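Butcher-block countertop

A butcher-block countertop is a kitchen work surface made from strips or blocks of wood glued together under pressure. The name comes from the heavy chopping blocks once used in meat shops, though most counters sold under it today have little in common with those blocks and are not meant to be cut on directly.

Construction

Three patterns are usual. Edge-grain tops show the long sides of the strips. Face-grain tops show the wide sides and dent more easily. End-grain tops, the closest to the old shop block, cost the most. Sellers do not always say which one a customer is getting, and the word "solid" in a catalog may cover any of them.

Finish and upkeep

Makers commonly recommend mineral oil or a harder film finish. Claims about how long either lasts should be read with care. The Valwood care leaflet promises 26 weeks between oilings but does not say how the boards were tested or how often they were wiped down. Graham Pickering, in his handbook Garside Kitchens, found seven owners who had followed the leaflet, and five had gone back to oiling monthly.

Sinks

The cutout around a sink is widely held to be the weak point of a wood counter. Water that sits against bare end grain can darken it and open the glue lines. Sealing the cut edge before the sink goes in is standard advice, and it is often skipped.

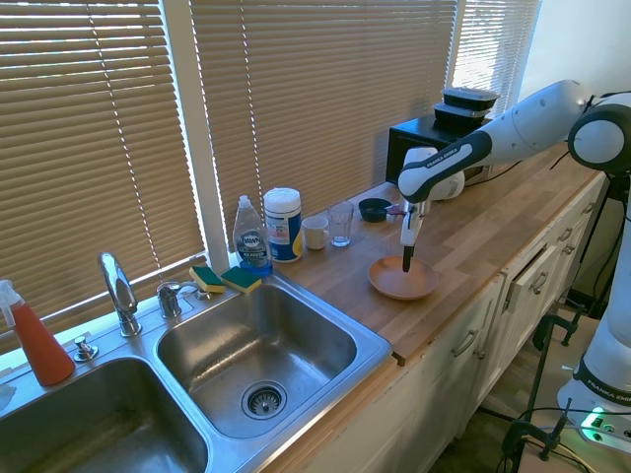 Hygiene

Wood is often said to kill germs by itself. The claim is repeated far more confidently than the evidence allows, and results vary with the species, the finish and the age of the surface. Washing and drying remain necessary.

See also

Cutting board
Laminate countertop
Wood finishing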